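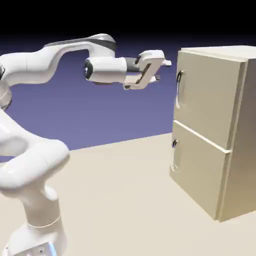
Sim view, upper-door task, arm short of the handle with the fingers open.

Ticket: Arm stops short of the cabinet handle and never closes the gripper
Component: Foler planner, Covness sim bridge
Status: Resolved, one follow-up open
Opened: March 25, 2024

Okay, opening this one because I've lost most of a day to it and I'd like the notes somewhere other than my terminal scrollback. The task is the plain old "open the upper door" job in sim. The arm comes over, lines up with the upper handle, gets really close, and then just sits there with its fingers open until the episode hits its 1,000-step limit. No crash, no collision warning, no red text anywhere. The planner log says "goal reached" and the task log says "waiting for pregrasp," and the two of them are perfectly happy to disagree with each other forever.

Setup, for whoever picks this up after me: Foler for planning, Covness bridge to the simulator, the Serkau controller doing joint tracking. Same cabinet asset we've been using since September. I pulled main this morning, and the last branch I know worked is the one from before the config cleanup.

First thing I tried

I figured it was the controller, because it's usually the controller (sorry, Serkau). I plotted commanded against measured joint positions for the whole run and they sit right on top of each other. No lag worth mentioning, no joint limit getting clipped. I bumped the gains anyway, out of stubbornness, and got the exact same stop at the exact same step: 891. Ran it again with a different seed and it was 891 again. So it's repeatable, and I put the gains back where they were.

Second thing

Next guess was collision checking. If the door's collision mesh is fatter than the one you see, the planner might be refusing to go any closer. I turned on the collision overlay and the handle looked fine, and the door looked fine too. Then I turned off collision checks for the cabinet altogether and reran. Same stop! That was annoying but useful, since it meant the planner wasn't being blocked at all. It was going exactly where it had been told to go.

Third thing, getting warmer

So who's telling it to go there? I dumped the goal pose right before it gets handed to Foler and compared it with the handle pose coming off the bridge. The orientation matched. The position was off along the approach direction by almost twice our standoff distance. We're supposed to back off from the handle once, to get a pregrasp, and then move in. The number looked an awful lot like we were backing off 2 times.

I went digging and yep. The grasp sampler adds the standoff when it builds the pregrasp. That's old code and it's fine. But the config cleanup moved the standoff setting into the shared task file, and the bridge now reads that same setting and applies it to the handle pose before publishing. Both pieces think it's their job. The "almost" comes from the bridge rounding its copy of the value, which I'd love to have known about before I spent an hour hunting for a frame error that wasn't there.

Why it hangs instead of failing

This part bugged me more than the offset did. The planner checks whether the hand got to the goal it was given, and it did, so it reports success. The task state machine checks the distance from the fingertips to the handle itself, and that's over the threshold, so it won't move on to the approach. There's no timeout on that state. It'll wait as long as the episode lets it. You get no error because each half is technically right.

The fix

I took the standoff out of the bridge. It should publish where the handle is and keep its opinions to itself. The sampler still owns the offset. While I was in there I added a timeout to the pregrasp wait, and when it trips it prints the goal pose, the hand pose and the distance it was hoping for, all on one line so you can grep for it.

If you need to get going before the patch lands, set the standoff to zero in the bridge section of your local config and leave the one in the task section alone. Don't zero both! I did that on my first try and the hand drove straight into the door.

Reran after the change

Upper door: 13 runs, all of them got through the approach, closed on the handle and pulled the door open. Lower door: works as well, though the approach comes in at a funnier angle than I'd like. I don't think that's related, and I've left it out of this ticket.

Still open

The bridge still rounds numbers it reads from the shared file. It doesn't hurt anything right this second, but it'll bite someone, so I'm filing it separately and linking it here. I also want a test in Hong that loads the task file and complains if more than one component claims the standoff. Hong already has the hooks for that kind of check, I just have to write it, and I'm not doing it tonight.

One more thing: if you have recorded runs made from main after the cleanup, check them before you train on them. Search the task log for "waiting for pregrasp" repeated to the end of the episode. Any run that ends that way can go in the bin. I've already cleared mine out.

Marking this resolved. Reopen it if you see the same stop with the patch in, and please attach the planner log and the task log together, because either one alone will tell you everything's fine.

Contact support | Foler issue tracker | © 2024 | Back to top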